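Speaker notes: Towel presentation and folding quality
Larnport linen care meeting, Sep 29, 2024
Speaker: Henrik Kröger
Running time: 27 minutes plus questions

Opening

Thank Gyula Oláh for the introduction. State the scope at once: small terry towels, hand size and below, folded singly on a flat surface. Sheets and bath towels are covered by Jingyi Feng in the next talk and should not come up in mine.

Main point to get across early: most of the faults we log as folding faults are present before the first fold is made. The towel arrives in a heap, somebody takes hold of it where it happens to stick up, and the crease that results stays in the stack.

Terms

Keep this short. A corner is where two hems meet. A false corner is any point formed by a fold in the cloth. From above the two look alike, and new staff confuse them. A ridge is raised cloth with a fold line underneath it. A border is the flat woven band near an end, where the towel has one.

Say that the written procedure at Closorel uses "peak" for both ridge and false corner. We dropped the word in March.
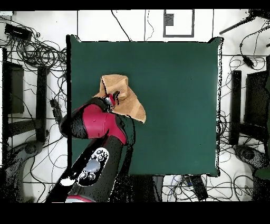

Opening out from a heap takes four steps in our procedure. Find one true corner by following a hem with finger and thumb. Hold it and follow the same hem to the next corner. Lift both, let the cloth hang, and shake once. Lay it down with the far edge first.

Lifting by the ridge is quicker at the start and slower overall. The cloth comes up doubled, the hems hang at different heights and a second grip is needed. Pause here and demonstrate with the towel from the bag. Do the ridge lift first, then the hem method. Do not talk during the second one.

Surface

A smooth top lets the towel slide when the edge is pulled straight. A rough one snags the loops. Deming Song prefers a thin mat, and I have no objection provided it lies flat to the edges. Colour matters more than people expect: the hem should stand out against the top at a glance. White on white costs time on every piece.

Height of the table is a separate subject. Refer questions to the handout.

Trial at Bostus

40 towels per person, 7 people, one session by each method. Faults recorded were uneven hems, a crease across the face and a border left on the inside. Crease faults fell most. Border faults hardly moved, as the method does nothing for them. A border fault is a matter of which way up the towel is laid, and it needs its own check.

If asked about times: the hem method was slower for the first part of the session and level by the end. Do not claim more than that. Ambros Plattner has the sheets and can send them.

Folding proper

In half along the length, hems together, then smooth outwards from the fold. In thirds across. The last third carries the border, facing up. Press with the flat of the hand, not the knuckles.

Stacks go fold to the front. Limit the height to the shelf mark.

Questions likely to be raised

Whether softener affects the crease. Yes, but we have not measured it.
Whether the Palumbo baskets are worth using. They are fine for carrying and too deep for sorting.
Whether frayed hems should be folded at all. Set them aside before opening out, in the mending tray.

Handouts are by the door. Collect the demonstration towel before leaving.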